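Headphones in the listening booths – frequently asked questions

These answers cover the booths on the upper floor at Gotusex and the headphones used in them.
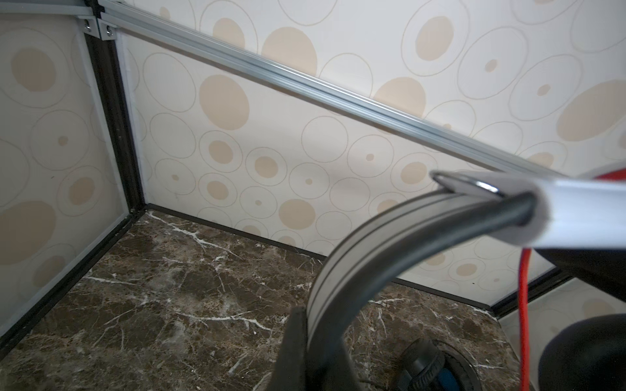
Black headphones with a grey inner headband, in a wallpapered booth.

Which headphones do you use?
Closed, over-ear models with a padded headband and round ear cups. Each ear cup is on a metal slider and adjusts separately. We do not publish a model list, as the stock changes when parts become unavailable.

How do I adjust them?
Extend both sliders fully, put the headphones on, then push each cup up until the pad seals around the ear. Do not pull the headband apart by the cups. Most broken headbands come back to us split at the slider joint.

How many people can use a booth?
Two at most. The second person needs a second pair of headphones, which can be requested at the desk. Both pairs run from the same source and cannot be set to different volumes.

Can I bring my own headphones?
Yes, if they are wired and have a standard 3.5 mm or 6.3 mm plug. Bluetooth is not supported. Noise-cancelling models work, but may hiss slightly at low volume.

Are the pads cleaned?
Pads are wiped with an alcohol-free cleaner between bookings and replaced when the covering starts to crack. Please do not use your own wipes – alcohol hardens the covering.

One side is silent. What should I check?
Push the plug fully home and turn the balance control to the centre. If the fault remains, ask for another pair and report the booth name. The booths are called Gatis, Toom and Muvon; the name is on the door.

Is the wallpaper there for sound?
No. It is decorative and has very little effect on the acoustics. The booths are lined with panels, and the paper goes over them. Please do not fix notes or tape to it, as the surface layer lifts off with the adhesive.

Where should I leave the headphones afterwards?
On the hook, with the cable hanging free. Winding the cable tightly round the headband damages the conductors near the plug.

How long is a booking?
Up to 2 hours. Bookings can be extended at the desk if the next slot is free. The booths close for maintenance for part of March.

Who do I contact about a fault or an allergy to the pad material?
Birutė Org, equipment desk, extension 600. Cotton pad covers are available on request.

© Gotusex | Contact the equipment desk | Back to top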